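Arkeo Tabletop Picker — Gallery

Home > Ashby Workshop > Products > Arkeo > Gallery

Welcome, and thank you for stopping by! We've been building the Arkeo kit at our Ashby workshop since spring, and people keep asking us what it's like to have one on the bench day after day, so we thought a gallery page was overdue. I'm Skye Chisholm, I look after the kits from the first crate to the last phone call, and I've written the notes on this page myself. Please forgive me if I go on a little. I've spent so many evenings with this small arm that I can talk about it the way other people talk about their dogs.

A few words on what you get, for anyone who has landed on this page first. Arkeo is a rental and purchase kit for small labs, classrooms and packing rooms that want to try handing over one simple picking job before they commit to anything bigger. The crate holds the arm, a two-finger gripper, a wrist camera, all the cabling, and a printed guide that I rewrote from scratch last winter after too many calls about page 2 (it really was a terrible page). Setup takes nearly 40 minutes if you've never done it before, and a good deal less the second time, once you know which cable likes to hide under the foam.

The software side is called Trellura, and it comes loaded on the controller. You show it a job by guiding the arm through by hand, and it keeps the run for you to play back, trim or throw away. Our customers in Nolleddale had 322 saved runs by the end of May, which is far more than I ever expected anyone to keep, and they were kind enough to tell us which menus drove them up the wall. Most of those menus are gone now, and the save button is finally where your hand expects it to be.

Gripping, close up

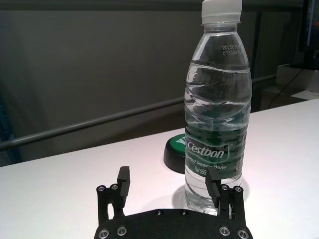 The wrist camera is the part of the kit I get the most letters about, and I understand why — it rides along with the gripper, so you see the job from where the work gets done. Drink bottles are a favorite first job with our customers, and they're a harder one than you'd think. Clear plastic throws bright streaks back at the camera, and the ridges bend everything behind them, so we suggest teaching your first few grips low down, by a printed label like the dark green one on this C'estbon bottle. Start with the fingers open, and take your time lining up the pads before you close them.

Rentals run for 7 weeks, with delivery and pickup included, and you can put the rental fee toward a purchase if you decide to keep the kit. Spare finger pads are on the Parts page. For anything else, write to me through the Contact page and tell me what you'd like to pick up — I do love hearing about the odd ones.

Back to Arkeo overview | Parts | Contact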